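Using Rigid Bins for Sorting and Storing at the Bench
Household and Workshop Tips, updated 18 Nov 2022

A straight-sided open bin is the most useful container for a workbench or pantry table, provided it is sized for the work and kept in reasonable condition. The notes below apply to plain plastic and metal bins without lids.

Size

Measure the shelf first, then the bin. Measure the bin at the rim, including any lip, as the base is usually smaller than the top. A bin with inward-sloping walls loses usable floor area, and the catalog volume does not tell you how much. The Lokitz shallow bin is 200 mm deep at the rim and 190 mm inside. That is enough for upright food cans and most spray cans laid on their sides, but not for tall bottles.

For bins stored on a wall rail, add up the full row before drilling. Our Pornar rail is 2,920 mm long and the lower one is 1,485 mm. Leave a finger's width between bins so they lift out without dragging on their neighbors.

Surface under the bin

Wood tabletops mark easily. Grit trapped under a loaded bin will cut a track in the finish the first time the bin is pushed. Lift it, or put a thin cork sheet under it. Felt pads work on light bins but shear off heavy ones.

If the table stands on carpet, check that it is level after loading. Carpet compresses under the legs unevenly, and a table that was flat in April may lean by fall. Hard coasters under the legs spread the load.

Loading

Put heavy items against a wall of the bin, not in the center, where they roll. Cans go in first, along one side, with the labels facing up. Keep the opposite side clear so that there is room to get hold of an item and lift it straight out.

Long thin items such as rods and dowels should lie flat on the floor of the bin. Stood diagonally in a corner, they catch on whatever is being lifted past them.

Cables kept near the work area should be tied back above the rim. Loose loops snag on corners.

Cleaning

Empty the bin completely. Shake out grit before wiping -- wiping first drags it across the surface. Use warm water with a little dish soap and a soft cloth. Gray scuffs on pale surfaces are often rubbed-off material from other objects and may come away with a melamine sponge. Scratches will not. Test the sponge on the underside, as it dulls a glossy finish.

A worn, mottled floor does not affect use. Replace the bin if a wall is cracked, if the base rocks on a flat surface, or if residue remains after two washes and the bin is used near food. 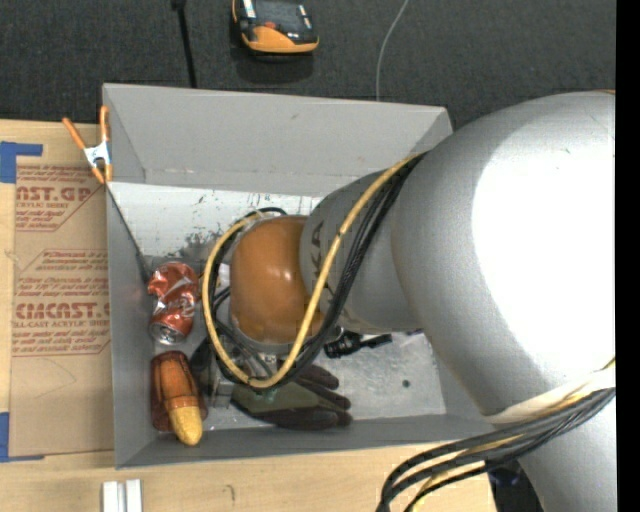

Mangubat wrote that melamine sponge left dull patches on a gray Watent bin, and that baking soda paste, left for ten minutes and rinsed, took the scuffs off with less haze. The paste has to be rinsed from the corners twice or it dries white.

Baking soda is also mildly abrasive. Keep it off clear plastic and off bare aluminum, and dry the bin upside down on a rack before loading it again.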